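The Quarter Before November

The number came on Jul 3, 2018, in the morning, and Wiroj Thongsuk read it aloud from his phone while the kettle was still making noise.

"Output in Griststead district, down four per cent," he said. "They write that it is a correction."

"A correction of what?" asked Rocío.

He scrolled with his thumb. "It does not say."

Rocío Valdebenito had worked in the district statistics office for eleven winters, and she knew very well what the number was made of. It was made of envelopes. Each quarter the office posted a form to 2,126 businesses, and each quarter nearly 2,000 of them came back. The rest were estimated. She was the person who estimated them. If a bakery did not answer, she looked at the bakery's last answer, and at the other bakeries, and she wrote down something reasonable in pencil before she typed it.

This quarter she had estimated Grondodach, the roofing firm on the river road. Grondodach had always answered. It answered early, in blue ink, signed by Nipon Khamphan in a large and happy signature. In spring no envelope arrived. She telephoned and the line rang for a long time.
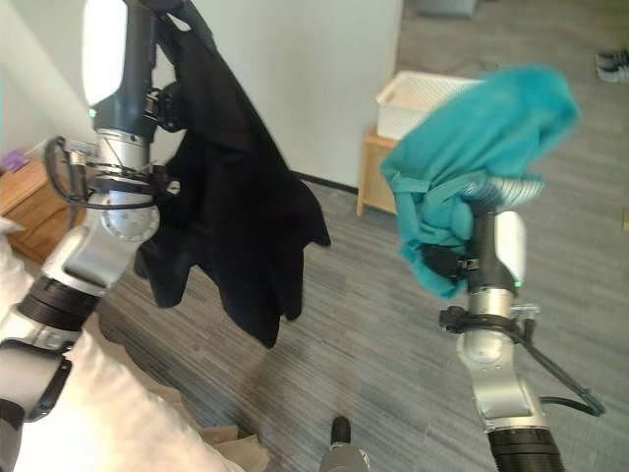
So she had looked at the other roofers, who were having a poor spring, and she had written down a poor spring for Grondodach too. It was the correct method. It was on page 28 of the manual, with a small table.

"Ongart is up," said Wiroj, who liked to compare. Ongart was the next district, and his brother lived there. "One and a half. He will call me tonight, you will see."

She put on her coat, although it was not cold, and told him she was going for bread.

The river road was longer than she remembered. She passed the old mill, and the yard of Kutuvach, where they had stopped making pumps and now only repaired them. Irfan Dhanial was sitting on an upturned crate by the gate, eating an orange. He had filled in his form every quarter too, in capitals.

"Are we in trouble?" he called. "I heard the radio."

"It is four per cent," she said.

"Which four?"

She did not know how to answer this, so she asked him about his daughter, and he told her the daughter had passed her driving test on the second try.

At Grondodach the gate was open. There were tiles in the yard, stacked as high as her shoulder, and more tiles behind them, and a truck that was being loaded with still more. Two young men she had never seen before were arguing over a strap. Nipon Khamphan came out of the office with a pencil behind each ear.

"Mrs. Valdebenito!" he said. "You have come about the form."

"You did not send it."

"I had no time to send it. Look at this. We have the hospital roof, we have the school roof, we have half of Ongart. I have hired nine people. I do not even answer the telephone any more, it is only people wanting roofs."
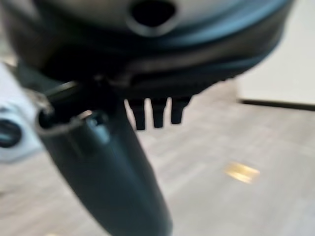 Close view of a dark rounded object, with the three small prongs.

She stood in the yard and did the sum in her head, as another person might hum. Nine people, a hospital, a school. Then she did it again, more slowly, and took away the poor spring she had given him in pencil. The four became smaller. It did not go away, but it became smaller, and a part of it crossed the river and belonged to Ongart, who had counted the finished roofs as their own.

"Do you have the form here?" she asked.

He found it under a coffee cup. He filled it in leaning on the hood of the truck, in blue ink, and he asked her twice what was meant by "intermediate goods". The signature went over the line, as always.

"Will they change the number?" he asked.

"In November," she said. "There is a revision in November. It is printed at the back."

"Does anyone read the back?"

"Wiroj reads it," she said.

She folded the form and put it in the inside pocket of her coat. On the way home she bought the bread, and the baker, whose form was also missing, gave her the end of yesterday's loaf for nothing and complained to her about the price of flour.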